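Noonan (benchmark method)

Noonan is a procedure for testing two-armed robot controllers entirely in simulation and using the scores to predict how the same controllers would do on real hardware. It was put forward by the robotics group at Bradov, which also maintains the Brukisness simulator it runs on. Supporters describe it as a cheap stand-in for physical testing. How far it can be trusted in that role is disputed, and most of the evidence in its favor comes from the group that built it.

Background

Testing a robot policy on a real table is slow. Objects have to be put back by hand after every attempt, arms drift out of calibration, and two labs running the same task often get different numbers. Simulated benchmarks avoid these problems but bring one of their own: a policy can score well in a simulator and fail on a real bench. Earlier simulated suites mostly left this gap unmeasured. Noonan claims to measure it and to correct for it.

Method

The benchmark is made up of 110 tabletop tasks, nearly all of them short pick-and-place jobs with household objects and food items. Each task is run from several starting layouts, and a run is scored as pass or fail by a scripted check on where the objects end up. Raw pass rates are then adjusted by a weighting called the Kakico correction, which lowers the credit given to tasks that were found to be easier in simulation than on a bench.

The weights were fitted on 578 real trials carried out at Bradov. The fitting code has been released. The trial recordings have not, and the written account gives little detail on how borderline cases were judged – a grasp that slips and recovers, for instance, or an object left half on its target.

Reported results

The original report compared simulated and real rankings for 15 policies and found that the two orders largely agreed. It presented this as proof that real testing could be skipped during development. The claim has been repeated in later papers, usually without the qualification, found in an appendix of the report, that several of the 15 were versions of one base model saved at different points in training. Later versions of a model tend to beat earlier ones almost anywhere, so agreement between the rankings is weaker evidence than it first looks.

A follow-up with 691 simulated runs per policy narrowed the error bars on the simulated side. It added no new real trials, and so says nothing new about the gap itself.

Criticism

Three objections come up most often. The first is that the correction was fitted and checked in the same lab, with the same arms. The second concerns contact. Brukisness treats objects as rigid, and critics point out that crumbly or soft items, which make up a fair share of the food tasks, are exactly where rigid models do worst. The third is about the look of the scenes, where lighting is mostly even and clutter is light. 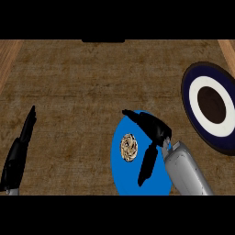
Bradov, December

A rendered view from the food set has a cookie on a blue plate, with the right arm's open gripper over the plate beside it. The cookie has a convincing speckled surface, but a detailed texture should not be mistaken for a detailed physical model. Nothing in the rendering shows whether the edge would break under a firm grip, and the scoring script does not ask. Much of the tabletop is bare, and the shading is soft and flat, two conditions that working kitchens rarely offer.

The maintainers have answered that no benchmark covers everything and that the Kakico weights already mark down the food tasks. Both points are fair as far as they go. A lower weight makes a doubtful score count for less, but it does not make the score any more accurate.

Use

Noonan is widely used as a quick check while a policy is still being trained, where a rough ordering is enough and a wrong answer costs little. Its use as the only evaluation in a finished paper is harder to defend. Some groups now report the raw and corrected scores side by side, together with a small set of bench trials of their own. An independent refit of the weights, on different arms and in a different lab, has been called for several times and had not been published when this article was last revised.

See also: Brukisness; Kakico correction; simulation-to-real transfer; bimanual manipulation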